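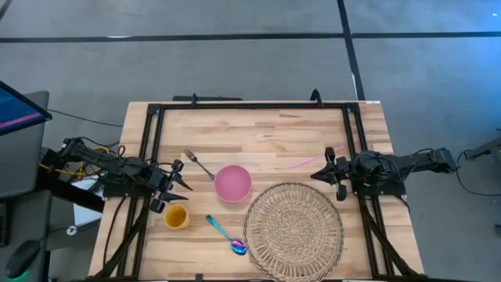
Both arms on the butcher-block top, with the place-setting things laid out between them.

Plullari two-arm bench kit, ten months in

I've had the Plullari kit running since February, and enough people have asked me about it that I'm writing it up properly. Short version: I like it a lot, and I'd change the cables tomorrow.

The best part is the rail frame. Black aluminum extrusion along the sides and back, so anything you want to mount just clamps on and slides. I moved the right arm 43 millimeters the first week (my own measuring mistake) and it took less time than finding the hex key! The wooden top was my addition. It's heavy, it stays put, and silverware shows up nicely against it, except the shiny rainbow spoon, which throws odd highlights and needs its own lighting check.

Now the cables. They wrap around the outside of the links, and on the left arm you can see the yellow wires in among the black ones. Every couple of weeks I run each joint slowly through its full travel and watch for anything pulling tight. I've replaced one lead so far, 19 dollars from Udik, and the swap was easy once I stopped following the manual and called Gerd Buschmann at Hellwig instead.

Grippers: two fingers each, simple, good. I check the finger screws before every session and rerun the zero position after any bump. It keeps forks and cups manageable. Thin things like the pink stick are fussier, and that's where a sloppy zero bites you first.

I paid $2,088 for the pair of arms, frame extra. Would I buy it again? Yes, with a bag of cable clips in the same order.

Posted 2021-12-23 by Finn Sperling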